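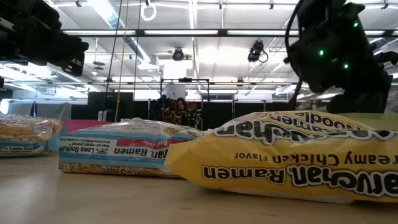 Packets of instant ramen, including Creamy Chicken and Beef Flavor with 25% Less Sodium.

Instant noodles: your questions

Flerora is a food cupboard for anyone living or working in Brekach. These are the questions we are asked most often about the noodle shelf. If yours is missing, ask at the counter or leave a note in the box by the door.

Which flavours do you have?

It changes from week to week. Chicken and beef are the usual ones. Creamy chicken comes in less often and tends to go first. We put out whatever is in the storeroom and do not hold flavours back, so please don't ask us to keep one under the counter.

How many packets can I take?

Up to 14 per household per visit, in any mix of flavours. There is no limit on how often you come, but if you are here more than once a week we may ask whether a full food parcel would suit you better.

Can I have a whole case?

Only if you are collecting for a group, such as the Ibarra hostel or the after-school club. Cases are packed in the back room and need two days' notice.

What does "25% less sodium" mean?

Sodium is the part of salt that matters for blood pressure. A packet marked this way has a quarter less of it than the maker's regular version. It can still be a salty meal. Most of the salt is in the flavour sachet, so using half the sachet makes a real difference. If a doctor or nurse has given you a daily limit, check the table on the back of the packet.

The label says sodium but my diet sheet says salt. How do I compare them?

Multiply the sodium by 2.5 to get the salt. Sodium is often given in milligrams and salt in grams, so divide by 1,000 as well. A label showing 800 mg of sodium works out at 2 g of salt. Look at the serving size too – some makers count one packet as two servings.

Are the chicken and beef flavours suitable for vegetarians?

Please assume they are not. Read the ingredients before you take them, as recipes differ between makers and between countries. Vegetable flavours go on the lower shelf when we have them.

I can't eat wheat. Is there anything for me?

Ordinary ramen noodles are made from wheat flour. Rice noodles are kept separately, next to the tinned tomatoes. The stock is small, so ring first if you are making a special trip. For other allergies, go by the packet and not by the shelf label.

Can I take packets that are past their date?

Yes, if the date is a "best before". We keep noodles out for up to 60 days after it and put a green sticker on the shelf edge. They may taste a little stale but are fine to eat if the wrapper is sealed. We do not give out anything past a "use by" date.

The wrapper is crinkled. Does that matter?

No. Soft plastic wrappers crease in the box. What matters is the seal at each end. If it has come open, or there is a split anywhere along the wrapper, hand the packet in and take another. Broken noodles in a sealed packet are perfectly good.

I only have a kettle. Can I still make them?

Usually. Break the block in half, put it in a deep bowl and cover it with boiling water. Put a plate on top and leave it until the noodles are soft, then stir in the flavouring. This takes longer than a pan. Check the packet for any instructions that differ.

What can I add to make a proper meal?

Frozen peas or sweetcorn, a beaten egg stirred in while the pan is boiling, leftover chicken, or a spoonful of peanut butter. The Husex recipe cards by the till are free and most of them use things from our own shelves.

How should I store them at home?

In a dry cupboard, away from the cooker and from anything with a strong smell. Noodles pick up the smell of washing powder quite easily. Lay the packets flat or stand them in a box with a lid.

Can I donate noodles?

Please do. We take single packets and full cases, unopened and in date. Cup noodles are welcome as well. Leave them in the blue crate during opening hours, but not outside the door overnight.

When are you open?

Every weekday from 10am until 2pm. We are closed on Sunday, and on Saturday we open for donations only. The number 34 bus stops opposite.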